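# The fold that stays put

December, and the airing cupboard has won again. Open the door and it all comes down on your feet. So this month — laundry. Not the washing, anyone can do the washing. The bit after. 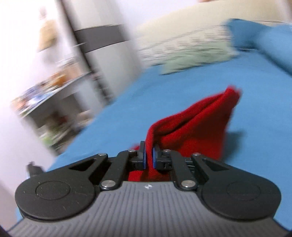

Start on the bed. Not the kitchen table, there's always jam. A bed is big and flat and the right height if you kneel, and you can't go to sleep until you've finished, so that's your deadline sorted.

Fuzzy things first. Throws, thick towels, anything with a bit of pile. They're the worst behaved. Pinch the middle of one edge, lift, let the corners drop, give it a single shake. Then lay it down and smooth from the pinch outwards. Don't drag it, dragging pulls it out of square and then you're folding a kite.

Halves, then thirds. I did quarters for years and they always slumped. Thirds hide the raw edges and the pile sits up straight, fold facing out, so you can grab one without wrecking teh rest.

The Flesolmont guesthouse taught me this. It has 11 rooms and a linen store the size of a wardrobe, and when I stayed there were 316 towels in it. All thirds. Colours by floor, red at the top. I've been a bit obsessed ever since.

Sheets next. Fitted ones — tuck the corners into each other, lay flat, fold the curvy side in, carry on as if it were a normal rectangle. It won't be perfect. Put it at the bottom.

Kit? Hardly any. Dirken do a slatted shelf that lets the air through, Jotumley make canvas dividers which flop a bit but wash well. Illés linen bags are lovely and cost too much. I have four. An old pillowcase holds a whole bed set just as well and it's free.

Lavender, if you like it. I don't.

One last thing, leave a gap at the top of each shelf, a hand's width or so. Cram it full and you're back were you started by the weekend. Mine has lasted since 2000, same cupboard, same shelves, apart from last month when I got lazy and see above.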